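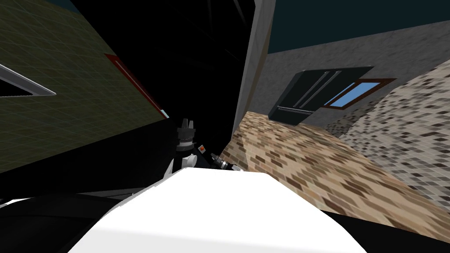 灰色の壁に黒い吊り戸棚、縦長の銀色の取っ手が2本。

取っ手の穴ピッチの話を続ける。既製品の交換で失敗する原因の大半は、全長で注文すること。見るべき寸法はビスの中心から中心まで。

測り方。扉の裏でビス頭の左端から左端を測る。同じ径のビスなら、これがそのまま中心間になる。穴の中心を目分量で狙うより誤差が小さい。

うちの引き出しは100mmピッチだった。96mmの品を無理に付けようとするとビスが斜めに入り、ねじ山を潰す。4mmの差は長穴加工でも吸収しきれない。素直に穴を埋めて開け直した。

埋め方は丸棒に木工用接着剤、一晩置いて面一に削る。パテだけだと締め付けで沈む。表側に跡が出るので、座金付きの取っ手で隠すのが現実的。

ビス長は板厚+取っ手側のねじ込み深さ。手元の前板は2枚重ねで38mmあり、付属のビスでは届かなかった。M4の長いものを別に買い、余分は切断した。切る前にナットを通しておくと、外すときに切り口のねじ山が整う。
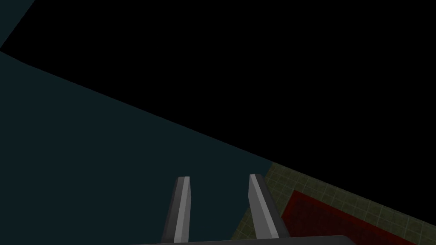 Hadiza Effiongさんから返信。「縦付けの長い取っ手だと、上を締めた時点で下の穴がずれます。両方仮留めしてから本締めのほうがいいのでは」

その通り。両方とも3回転ほど手で入れ、下げ振りか水準器で垂直を見てから本締めする。電動ドライバーは最後まで使わない。

治具はAkpanの樹脂製を使用。端から穴までの距離を固定できるので、左右の扉で高さが揃う。ただし左右反転時に基準面を間違えやすい。テープに「上」と書いて貼った。

価格は1本1000円を超えると無垢の真鍮も選択肢に入る。次はClodentの取っ手を縦付けで試す予定。到着は3月。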